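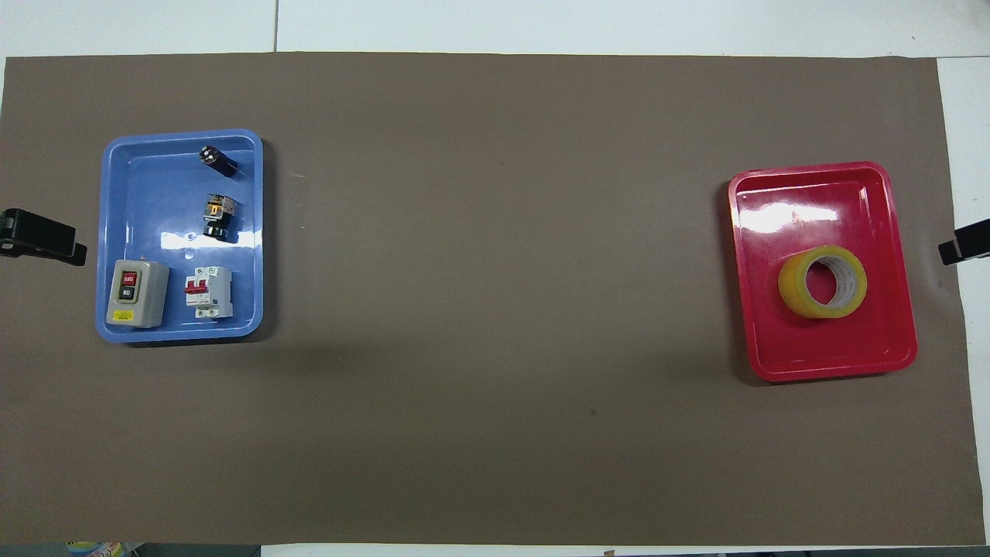

Open Day at the Stevorlow Automation Center, Vallejo

Posted Jul 29, 2022

I have kept this blog for a number of years as a record of visits made in connection with my work in vocational training, and readers will know that I try to attend at least two open days in a year. The most recent was held at the Stevorlow Automation Center in Vallejo. The notes that follow were written up the same evening and have been lightly edited. They represent my own views and not those of my employer.

The center occupies the ground floor of a former cannery office. Parking is at the rear, and visitors are asked to sign in at the side door. Each visitor received a badge, a floor plan and a pair of safety glasses. The floor plan was out of date in one respect: the packaging cell shown in the north corner has been moved next to the loading door, and several of us walked to the wrong end of the building before the first session. Staff were courteous about it.

Attendance was limited to 42 persons, divided into groups of nine or fewer. I was placed in the second group, which began with the sorting bench, continued to the palletizing cell and finished in the classroom. I would have preferred the opposite order. The classroom talk explained terms that had been used freely at the bench, and those in my group with no background in the subject had to wait until the end to learn what they meant.

The sorting bench

This was the part of the day I had come to see. The bench is used for work with small electrical parts of the kind found in any maintenance storeroom, and the arms work over a sheet of brown paper laid on a white tabletop. Two trays are set out, light blue on the left and red on the right. During our session the parts included a miniature circuit breaker with a red lever, a grey control box with a red OFF button and a black ON button, and a push-button switch module. A roll of packing tape was also in use.

The exercise is plain enough to describe. An arm is asked to pick up an item from one tray and set it down in the other. An operator chooses the item and the destination, and the arm then works without further help. The presenter explained that the parts had been chosen for their differences in shape. A roll of tape lying flat offers a good edge to hold. A circuit breaker has levers and recesses, and there are several ways to take hold of it, some much better than others. The control box is wide for a small gripper and must be approached from the correct side.

We watched for a little under half an hour. The first attempt with the tape succeeded. The first attempt with the control box did not; the fingers closed on one corner and the box turned and slid back into the tray. The operator let the arm try again without stepping in, and on the second approach it took the box across the narrow side and carried it over. I was pleased that the failure was shown to us openly. At other open days I have attended, a failed attempt has led to a pause and a change of subject.

The presenter gave a figure of 1,918 recorded attempts at this bench from February to the week of our visit. I asked how many of these had been successful and was told that the count depended on whether a dropped item that was later recovered should be included. The center does not yet publish a rate. I hope that it will, as my trainees would certainly ask.

The software that plans the movements is called Fotska. It was shown on a wall screen, in a version intended for teaching, with the menus reduced to a single column. I found the text too small to read from the second row. A printed handout was available and was clearer.

The palletizing cell

The second stop was of a more familiar type. A single large arm behind a fence stacked cartons on a pallet, removed them and stacked them again. The cell was supplied by Nostura and is used for the center's operator course. Visitors were permitted to press the stop button from outside the fence, under supervision, and to see how the cell is brought back into service afterward. The restart procedure is longer than many people expect. It has to be completed in order, and the panel will not accept a step taken early. I have asked for a copy of the checklist for use in our own classes.

Noise was a difficulty at this stop. The compressor stands close to the viewing area, and those at the back heard very little.

The classroom session

The closing talk covered the courses on offer and the conditions of entry. The introductory course runs to 68 hours, spread over evenings, and requires no previous experience. Applicants for the operator course must have completed the introductory course or show equal experience in a plant. Fees are posted on the center's notice board and are reviewed each winter, so I have not repeated them.

Questions were taken for fifteen minutes. The most useful, in my opinion, concerned the brown paper on the sorting bench. The reply was that the covering is changed from time to time so that the arm does not come to rely on one background. A further question, on whether the same equipment could sort loose screws, received a direct answer: not at present, and not with those grippers.

Practical information

The center will hold another open day in February. Places are free but must be reserved by telephone, and groups from schools and colleges should allow several weeks for a reply. The side entrance is level and the sorting bench can be viewed from a seated position. The palletizing cell has a raised viewing platform with three steps and no ramp, although the fence may also be approached at floor level. Refreshments were limited to coffee and water. Visitors coming from a distance are advised to eat beforehand.

I have reserved places for my second-year group and will report on that visit in due course.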